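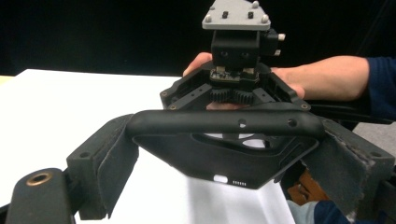
**Craddock Technical Institute**
Bench Practice, Unit 13: Handling and Inspecting Small Geared Assemblies

This unit covers the inspection of small assemblies in which a motor housing, a circuit board and a pair of spur gears are mounted close together. The practical session lasts 60 minutes and is held at the Dustum benches.

## 1. Before handling

Clear the tabletop of loose hardware and wipe it down. Disconnect the power supply and discharge any static at the grounding point. Sleeves must be fastened at the wrist, and rings removed.

## 2. Holding the assembly

Support the assembly by its frame or housing. Do not press on the circuit board or lift by the wiring. Fingertips are to be kept clear of the point where the gears mesh — a light train can turn freely when the assembly is tilted.

## 3. Inspection of the gears

Two meshing spur gears on parallel shafts turn in opposite directions. If they have the same number of teeth, they turn at the same speed; otherwise the smaller gear turns faster, in inverse proportion to the tooth counts.

Turn the train slowly by hand through at least one full revolution of the larger gear. Record:

- tight spots, and the position at which each occurs
- chipped or rounded teeth
- dust, fiber or swarf between the teeth
- excessive backlash, felt as free movement before the second gear responds

A tight spot that returns once per revolution usually indicates an eccentric gear or a bent shaft. Stiffness throughout suggests that the centers are set too close.

## 4. Fasteners

Check every screw and bolt for seating before applying a tool. Threaded inserts in molded parts strip easily, and students should stop at the first firm resistance. Replacement screws are kept in the Fondico cabinet and must be matched for length as well as thread.

## 5. Written record

Enter all findings on the inspection sheet before making any adjustment. Sheets are handed in at the end of the session.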